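# The Slow Return of the Paper Letter

In Radton, the last stationery shop closed its doors and then, 15 months later, opened them again.
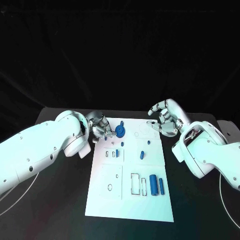
Why do people write letters by hand again? They want to receive them, and the only sure way to receive a letter is to send one first.

The shop is called Coppens, and it sells 200 kinds of writing paper. I went there in August, when the town is half asleep, and still I had to wait for my turn. A woman before me was choosing envelopes for her sister in Trekov. She held each one against the window — the thin ones she put back.

The letter club meets upstairs. It began with a small card on the door and has now 500 members, most of them under 40. Each member gets one address in the month and must write at least one full page. Typing is not allowed. Bad handwriting is allowed, and there is plenty of it.

I joined, of course. My first letter took me a whole evening, and I threw away four beginnings. The answer came from Notance after three weeks, with a pressed leaf inside and a long complaint about the neighbor's rooster. I have read it many times. Now I owe two pages, and I still don't know what to say about the rooster.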